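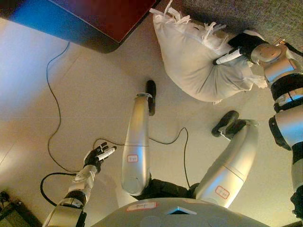

Hussam said the sacks should be marked before anyone filled them, or they would all end up looking the same in the truck and she would be opening every one of them in Fingate to find a pair of socks.

Rania told him she knew how to move house. She had done it 2 times already, and both times the kettle had turned up on the first night.

"The kettle turned up," Hussam said. "My winter coat didn't."

She let that go. It was four in the afternoon, and the front room had the echo rooms get when the rug is gone. The tiles were cold even in August. She sat on the floor with her back to the wall and started on the list, which she was writing on the back of a gas bill. The bill was for 962 and had been paid. She wrote Bedding, then Kitchen, then Afaf.

Afaf Majali had lived upstairs for as long as they had been there and was not moving anywhere. But she had given them things over the years - a tray, a lamp, a sewing box with the lid missing - and Rania wanted those kept together. She couldn't have explained it to Hussam, so she just wrote the name down.

"What's Stomach?" he asked. He was reading over her shoulder.

"It's what my mother called the bag in the middle. Everything soft goes in it and it sits in the center of the truck, and the hard things lean on it."

"So it's bedding."

"It's bedding and towels and your sweaters."

He went off to take down the curtain rail. She heard him drop a screw and look for it, then drop it again. The rail had been put up by the man from Qudah, the hardware shop on the corner, who had used 5 screws where the packet said to use four. Hussam had complained about the extra hole in the wall back then. Now he had to fill it.

At six Afaf came down with rice and a dish of beans and stood in the doorway, looking at the bare windows.

"You took the curtains first," she said. "I would have left them for last. Now the whole street can watch you eat."

They ate on the floor anyway. Afaf took the only chair. She asked what the new place was like and Hussam told her about the balcony and the bus, and that the building was number 1537, a ridiculous number for a street with so few buildings on it. Rania talked about the kitchen window. None of them talked about how far it was.

When the dishes were done, Afaf picked up the list and read it at arm's length.

"This is me?"

"That's your tray, and the lamp. And the sewing box."

"The box has no lid."

"I know it doesn't."

Afaf put the list down on the windowsill and smoothed it out. Then she went upstairs. They heard her walking back and forth over their heads, opening drawers, and after a while she came down again with her slippers on the wrong feet and the lid in her hand.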